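4. Living with the kit

4.1 What we bought, and why we're writing it up

By the time the Uvik hand-held gripper kit turned up at our lab in April, I had already read everything the sellers had put out on it, and I still had no idea whether it would suit us. The brochure talks a lot about throughput. What I wanted to know was how sore my hands would be after an hour, how often I'd be fiddling with cables, and whether the recordings would be any use for training a policy on small, fussy household tasks. So this section is my own account of working with it, and the numbers that can be tabulated are in Section 5.

The kit comes as a pair of grippers, left and right, with a camera on each, plus a separate camera at head height and a small recording box called Maltodden that keeps all the streams on one clock. We paid for it out of our ordinary equipment money. Zirnis, who distribute it, knew we were writing a review and answered our emails, but they haven't seen a draft and they didn't give us a discount (I did ask).

For comparison we had our older leader-follower setup, which we've used for two years and which the Tiongson baseline policies were trained on. I'm fond of that rig. I'm also slow on it, and so is everybody else in the lab.

4.2 Getting started

Setup took me most of a morning, and the bulk of that went on calibration. You hold each gripper at a set of marked poses while Maltodden works out where it is, and the software is picky about how still you are. It failed me three times before I worked out that I was leaning on the table. After that it went through first go, and it has done so nearly every day since.

The manual is decent on wiring and poor on everything else. It says next to nothing about how to stand or where to put your elbows, or what a good demonstration should look like. I ended up writing a two-page sheet for our own people, and the most useful line on it is probably the one that says to start and finish every episode with the jaws open and clear of the object. We threw out a fair few early recordings for want of that rule.

4.3 The tasks

We settled on 12 tasks, all of them things you might do at a kitchen table or a desk. They go from easy ones (put a cup on a saucer) up to ones I'd been quietly dreading, such as opening and closing hinged containers, peeling a lid off a tub, and folding a tea towel in four. Each operator did three episodes of every task on each rig, which gives 36 episodes per person per rig before any repeats. Across the whole study we kept 118 episodes of the hinged-container tasks, and those are the ones I'll talk about here, as they showed up the differences between the two rigs best.

A hinged lid is a nice test for a gripper. You have to get hold of a thin edge, follow an arc that the hinge decides for you, and then not let the thing slam. On the leader-follower rig, people tend to fight the arc. The follower arm lags a touch, the operator overcorrects, and the lid gets yanked about. With the hand-held grippers your own wrist does the following, and it's surprising how much of that you never think about until a machine is doing it badly.

4.4 Grip, pads and reach

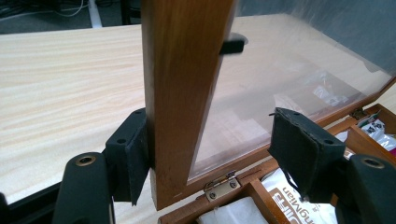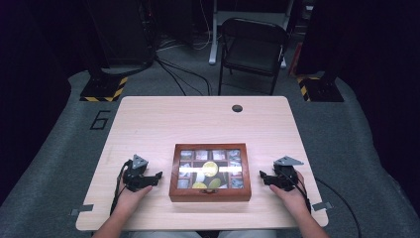
Figure 2. The glass-lidded wooden box used in the hinged-container tasks, with the hand-held grippers.

My biggest worry going in was that two-fingered jaws would be too clumsy for a narrow piece of timber, and on the whole I was wrong. The jaws open wide enough to straddle the edge of a lid comfortably, and the trigger gives you fine control at the closing end of its travel. The pads are where I'd mark the kit down. In the close view in Figure 2 you can see the edges of the black covering gone ragged, with a strip dangling from the right-hand pad and a loose flap at the corner of the left one. A hanging bit like that can flick about in the wrist camera's view, and I don't love the idea of a policy learning from it. Zirnis sell replacement pads by the pair. I'd like to see a spare set in the case to begin with.

Glass gave us a different sort of trouble. With the lid up, the wrist camera has reflections to look through on the way to whatever is in the compartments, and with the lid down, the head camera got a bright band of glare across the middle of the pane. The people doing the demonstrations weren't fussed, as they could shift their heads a little and see past it. The cameras can't do that. We tried lowering the lights, which helped the head view and made the wrist view grainy, so we put them back up and decided to treat glare as part of the problem. Anyone wanting tidy footage should pick a box with a solid lid.

4.5 Comfort and cables

Each gripper is light enough to pick up without thinking, and that impression lasts for the first half hour or so. After that I felt it in my forearms – mostly on the left, my weaker side – and my episodes got sloppier. We now swap operators at the half-hour mark whether or not anyone is complaining. Smaller hands had a harder time with the trigger, and I'd say a second size of handle would be worth more to most labs than any of the software extras on the price list.

Then there are the cables. Both grippers are wired back to Maltodden, and the wires want to be draped off the table, well away from the work. If you let one lie across the tabletop it will find its way under the object sooner or later, and you'll have to scrap the episode. Uvik list a wireless version as coming. I'd be tempted, but I'd want to see the timing figures before giving up the wires, as synchronisation is the thing this kit does really well. In all the sessions I ran, I didn't have to realign a single stream by hand.

4.6 Would I buy it again?

For two-handed tabletop work, yes, and we've since shifted nearly all of our new collection over to it. I'd still reach for the old rig when the follower's own limits matter, because a person with a hand-held gripper can happily twist into a pose that our arms can't get to. About one container episode in ten had to be dropped for exactly that reason when we replayed it on the robot. A reach check that beeps during recording would save a lot of that waste, and I've sent the request in.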